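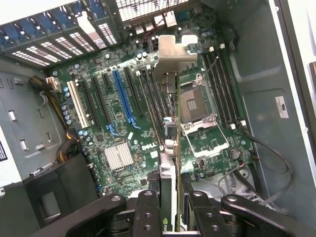
Section 4 of the guide explains how to hang and start a video work from the Adugna collection in a room of the borrowing gallery. Read it completely before you unpack the first crate. Hanging the screen is work for two persons and takes most of a morning. The playback computer travels closed and sealed, and gallery staff should leave it so. A graphics card standing upright over a green motherboard, with its silver bracket at the top, is a thing for the technician of the lender only.

4.1 Before you begin

You need the wall plan, the Jutex rail set, a spirit level, cotton gloves and the condition report. The wall must be painted and dry for at least two days. Let the crates stand closed in the room overnight, so that the contents take the temperature of the room.

4.2 Hanging the screen

1. Mark the center line of the work on the wall with a soft pencil. The center is 156 cm above the floor, also when the other works in the room hang lower.
2. Fix the Jutex rail on the mark. Check with the level at both ends.
3. Put on the gloves. Lift the screen from the crate by the two side handles.
4. Hang the screen on the rail and push it to the left until you hear a click.
5. Compare the front surface with the condition report. Write down every new mark, even a very small one.

Caution: Do not lay the screen with the face down, not even on foam.

Note: With a plaster wall, use the long screws from bag 2. The short screws are for wood only.

4.3 Connecting and first start

1. Place the playback computer in the Drurier cabinet and leave the back door of the cabinet open during the first hour.
2. Connect the picture cable first, then the sound cable, then the power.
3. Switch on the screen. Wait until the gray start card appears.
4. Press the button on the computer one time. The work starts alone, without keyboard.
5. Let one full cycle run. The cycle is 226 seconds, including the black pause at the end. The pause belongs to the work — please do not shorten it.

4.4 Light and distance

Visitors should have a free distance of 3 m in front of the screen. Turn spotlights away from the glass. If the room has daylight, close the blinds on the south side. A bench is allowed, but it must be without back.

4.5 The wall label

Mount the label to the right of the work, with the upper edge 115 cm above the floor. Use the text from sheet C exactly as printed. The inventory number 617 must stay in the last line. For a translation of the label, write to the Grurov loans office and wait for the approval before you print.

Guide revised April 2026. Section 5 describes the daily start and the closing of the room.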